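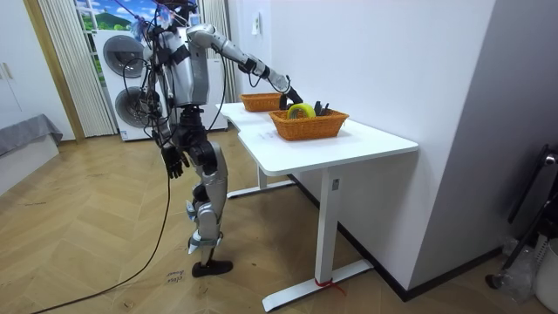 Reaching for the basket on the desk.

Posted in June by the Astwood Barn Diary

I've got a new obsession and it's long-lining! After months of nothing but circles under saddle, my mare Denia and I were both bored silly, so I dug out two old lines, ran them through the stirrups and off we went behind the barn.

Oh, she LOVED it. Ears flicking back to me, big swingy walk, and the softest halt I've ever had from her (she leans on my hands when I ride, so this was huge). We did 44 minutes on Saturday and I only tripped over the slack once - into a puddle, naturally.

If you want to try it, start in a small pen and walk well back from those hind feet. Gloves, always. My first pair were slick leather and the lines slid right through, so now I use the grippy Duvberg ones and my fingers are much happier.

We're working on changes of direction next. Left to right is lovely. Right to left she stops and looks around at me like I've forgotten how to steer, and she may have a point! I'm also dying to take her down the Sasaki trail on the lines, just to the creek and back, once the flies ease up.

Does anybody long-line a horse who's nervous in traffic? I'd love to hear how you got started with that.

2 comments | 3563 shares

This site uses cookies. By continuing to browse, you agree to our use of cookies.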